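# Open Day

The invitation said ten in the morning, and the inspector was at the gate at ten. Dendotus occupied the rear half of a building that had made biscuits until the ovens were sold. The front half was let to a firm that stored carpets. There was one bell for both, and a man from the carpet firm let him in.

He had been sent by Jollard, the insurers, to attend the open day and report on the premises. He had a form of 15 sections. Section 1 was the approach and car park. He had completed it from the car.

The visitors were collected in a corridor and given lanyards. There were two people from the council, a lecturer with a group of students, a retired couple who had seen the notice in the library, and a buyer from Bratu, the hotel group. The buyer had come to find out whether a machine could be made to service a guest room, and said so to each person in turn. The guide was a young woman in a grey fleece. She asked them to keep to the yellow line on the floor and to put their phones away in the second hall, where the light was kept low.

The first hall held the finished article. It was called Nustum and stood behind a waist-high barrier, two arms on a column, with a bathroom mocked up in front of it. The guide pressed a key. Nustum reached for a hand towel on a rail, took it by the hem, drew it off and laid it in a basket. It did this slowly. Between the rail and the basket it stopped twice, and the retired man asked whether it had broken down.

"It's checking," the guide said.

"Checking what?"

"Where the towel has got to. The towel moves when you lift it."

The man said that it would. His wife wrote something on the back of the leaflet.

The inspector measured the gap between the barrier and the arm at full reach. He entered it under Section 4. He located the emergency stop, which was red, mounted at the correct height and partly covered by a coat. He asked for the coat to be moved. It was moved. He entered that as well.

The buyer wanted to know about bins. Towels, she said, were a matter of weight and went down the corridor in a trolley. Bins were where the time went. A room had two, one of them in the bathroom with a lid, and the liner had to be changed whether or not the guest had used it. She had a figure for what this cost the group in a year, which she didn't disclose.

"Bins are next door," the guide said.

The door to the second hall had a rubber seal. Behind it the windows had been painted over and the walls were hung with black cloth. The inspector waited for his eyes to adjust, then wrote *lighting level: low, intentional* under Section 6. The students bunched behind the yellow line. Ahead of them an operator was at work at a small table and did not look round.

The guide spoke more quietly here, though she had not been asked to. She explained that the machine in the first hall had not been programmed to take a towel, in the sense that people usually meant. It had been shown. A person did the job with the same sort of grippers that the machine had on its wrists, one in each hand, and what the person did was recorded. Then the person put everything back and did it again.

"How many times?" said the lecturer.

"For the towel, 3,626."

The lecturer turned to see whether the students had heard this. Several had.

"And the bin?"

"We began the bin in November. It isn't ready to go next door."

"So it can't do bins," said the buyer from Bratu.

"It can open the lid. It does the lid very well."

The difficulty, the guide went on, was the liner. A towel was a towel all the way through. A liner had an inside and an outside that looked the same, it clung to whatever was near it, and in most light it could hardly be seen. A person found the mouth of the bag by rubbing it between finger and thumb, and a gripper had no way of rubbing. The operators had worked out other methods. Some went in from the top, some worked the plastic down from the rim a little at a time, and the company kept all of it, including the attempts that went wrong.
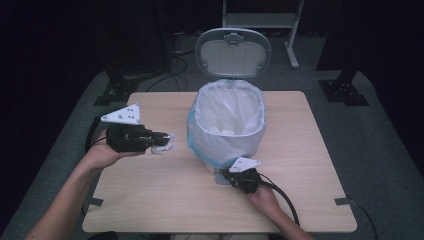
"Why keep the wrong ones?" asked one of the students.

"Because the machine will get it wrong too, and then it needs to know how people carry on from there."

The inspector had reached Section 9, manual handling. It asked whether any employee was required to perform a repetitive task for longer than an hour without a break. He put this to the guide. She said that the operators did three sessions in a day and changed tasks between them, and that there was a chart. He asked to see the chart. It was pinned up by the rubber-sealed door, at a point where it was too dark to read, and he took it out into the corridor, read it and brought it back.

When he returned the group had gone on to the tea. The operator was still there. The inspector stood at the yellow line and watched, since Section 9 allowed for observation and gave a box for its duration.

He had changed liners himself. His mother had been in a nursing home for the last part of her life, and on visits, when she slept, he had emptied the bin beside her chair. It had not been necessary. The staff did it morning and evening. He had taken the old one out, knotted it, shaken the new one open and pressed it down round the sides, and then had sat down again. It could not have taken him a minute. He would not have been able to say, if asked, which hand had gone first.

He found that he was looking at his hands. The left one held the clipboard. He moved the right as though to open a bag, then the left, as far as the clipboard allowed.

"You can come over the line if you want," said the operator, who had still not turned. "It's only for when the arms are running. There aren't any arms in here today. Only mine."

"I'm required to stay behind it," said the inspector.

"Fair enough."

He stayed a little longer. Then he wrote the duration in the box, and in the space for remarks he wrote *no hazard observed*. There was room beneath it for another line. He considered what might go there, and put the cap back on his pen.

In the corridor the buyer was on the telephone, telling somebody that it would be towels to begin with. The tea was in paper cups, next to a tall bin with a swing lid. The inspector drank his and dropped the cup in. The liner slid off the rim and went down with it.

He rolled up his sleeve and reached in after it, left hand first.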